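About Trelon

Trelon is a small research group in Blackburn. We study how two-armed robots can learn to handle soft things that don't keep their shape, such as cables, cords and bands. Demetrius Marchetti leads the work.

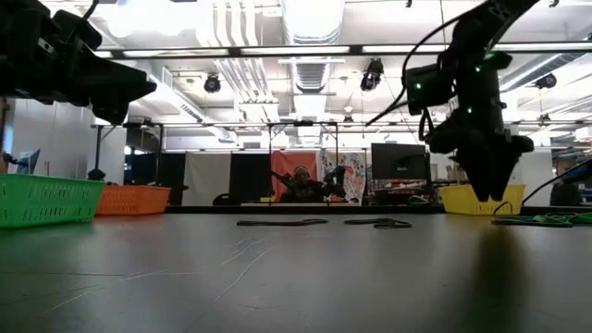 Our method

A person guides both arms through a sorting task, and we record it. A model then learns from those recordings. Our method, Bamano, adds one step: the model guesses where a band will end up before the arms move, and drops any plan that looks likely to pull a tangle tighter.

In our last study we trained on 392 recordings. Over 173 test runs, Bamano needed 20 percent fewer regrasps than the same model without the added step. It still has trouble with bands that lie under other bands, and we are working on that now.

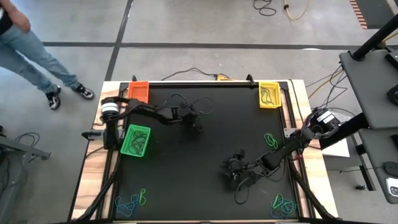 Two-arm station with orange, green and yellow baskets and bands on the work surface.

Working with us

We take visitors on Monday afternoons. Please write to the Trelon office first.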